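Helper wanted for home robot arm build
Posted 2019-02-06

I am looking for one person to help finish a robot arm setup at my house in Palcombe. The arm is a Franka with a two-finger gripper. It runs, but the cabling needs to be redone and the gripper code is slow.

The work is 6 hours a week until the end of May, evenings preferred. Pay is $18 an hour. You would reroute and label cables, write short test programs in Python, and keep a log of each run.

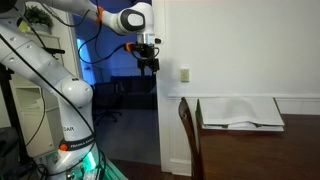 You should be comfortable with Linux and able to crimp a connector. Experience with robot arms helps but is not required. I have a second project, a sorting rig called Rastunley, and there may be more hours on that later.

Street parking only. There are 2 steps at the front door.

To apply, send a few lines on something you have built to Rafail Theodorakopoulos, 13 Rutherford Lane, Palcombe. Please include a phone number and the evenings you are free.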